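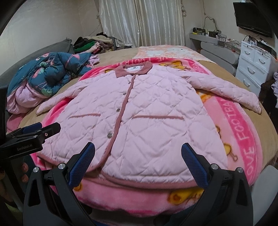 Kavinda Sarkar
Tuesday, February 6, 2018

1/ Posting notes on the Daketti garment-folding kit. We have had the trial unit for three weeks. Thread covers pads, linkage, software and price.

2/ In the box: a pair of hand-held two-finger grippers, a spare set of pads, a charger, and a license for Josine, the desktop tool that sorts and trims recordings. Setup guide is 35 pages. Pages 3 to 8 are the ones you need.

3/ The idea is simple. You fold by hand with the grippers, the kit records what you did, and the recordings train the arm you already own. No arm is included. Check the mount list before ordering.

4/ Pads first. Grooved, blue, soft enough to hold a single layer of cotton. T-shirts and pillowcases were easy from day one. Thin satin slips unless you take a deeper bite.

5/ Padded items are harder. A quilted jacket springs back at every seam, so the sleeves want to come out while you bring the hem up. Smooth each fold with the pads open before you let go of the next one. 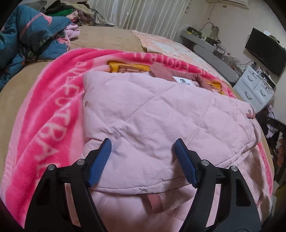
6/ Snaps and collars. Grip beside a metal snap, never across it. The pad tilts on the hard spot and the finger angle in the log is off for the rest of that fold. A stiff collar is fine if you take it from the outside.

7/ Linkage: no play in the pivots after 300 folds. The left trigger got slightly heavier. Shahnaz Abeysekara has the second trial unit and reports the same thing on hers at 400.

8/ Josine is the weak part. Trimming works. Search does not – labels are case sensitive and there is no bulk rename. Export to the Pasgate format dropped the last second of each clip until we turned off compression.

9/ Compared with the Bustos kit: Daketti is lighter and the pads are better. Bustos has the better software and a real manual. Spare pads cost the same for both.

10/ Price is per pair, software license renewed yearly. I would buy the hardware now and wait on the license. The next Josine release is due in April and bulk rename is on the list.

11/ Will post the bedding results separately. Fitted sheets are not going well.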